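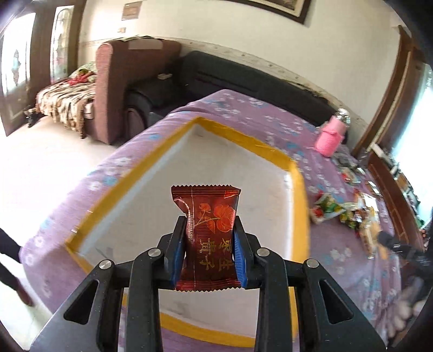 Which gripper will be used for the next round of trials?

The two-finger hand-held gripper with blue pads stays in use for small packaged goods, and the Jafarzadeh unit will be tested beside it until the group meets again.

Minutes of the Gripper Evaluation Working Group
Metside Site, Meeting Room 2
March 2024

Present: representatives of Metside (chair), Stoltau (hardware), Prasow (cameras and controllers). Apologies were received from the purchasing office.

1. Minutes of the previous meeting
The minutes were approved with one correction. Under item 4, "wrist mount" should read "wrist plate." The action on spare screws was closed.

2. Hand-held gripper, small items
Stoltau reported on the hand-held unit. The target for this phase is 3,000 recorded grasps, of which 909 have been accepted. Stoltau noted that wrapped candy remains the hardest class in the set. The glossy film slides under light pressure, and a firm squeeze at the middle changes the outline of the wrapper, which then confuses the pose estimate.

The group discussed whether operators should pinch wrappers at the middle or nearer one end. It was agreed that both grasps are acceptable and that the log sheet should have a column to tell them apart. The picture at the head of these minutes, with a dark red wrapper held between the two fingers, was accepted as the reference for the middle grasp.

Metside asked that the white tray with the yellow border remain the standard tray in home settings. Prasow supported this, as the raised border is easy to find in the camera view even with strong lens curvature. Agreed.

3. Comparison with the Jafarzadeh gripper
The Jafarzadeh unit was delivered with softer pads and a longer stroke. Stoltau has run 21 items through it on the bench. Flat packets were picked up well. Narrow items were less reliable, and the pads showed marks after one session - Stoltau will ask the supplier whether a harder grade is available.

Prasow stated that the results cannot yet be compared directly. The bench runs used a fixed camera, while the hand-held runs used a camera carried on the tool. The chair ruled that no ranking of the two units be circulated until both have been run with the same camera position.

4. Cameras and controllers
Prasow presented the new controller firmware. The delay between finger position and camera record is now steady. Bright windows behind the work area still cause exposure changes when the tool is turned. Prasow proposed locking the exposure at the start of each run. Stoltau preferred a wider automatic range. No decision was reached, and the item was carried forward.

5. Actions
Stoltau - add the grasp position column to the log sheet.
Stoltau - contact Jafarzadeh regarding pad hardness.
Prasow - supply 3 matching camera brackets to Metside.
Prasow - prepare a short note on locked and automatic exposure.
Metside - issue the revised item list to all sites.

6. Other business
Metside reminded all parties that damaged pads are to be bagged, labeled and returned, including those changed in the middle of a session.

The date of the next meeting will be sent out with the revised item list.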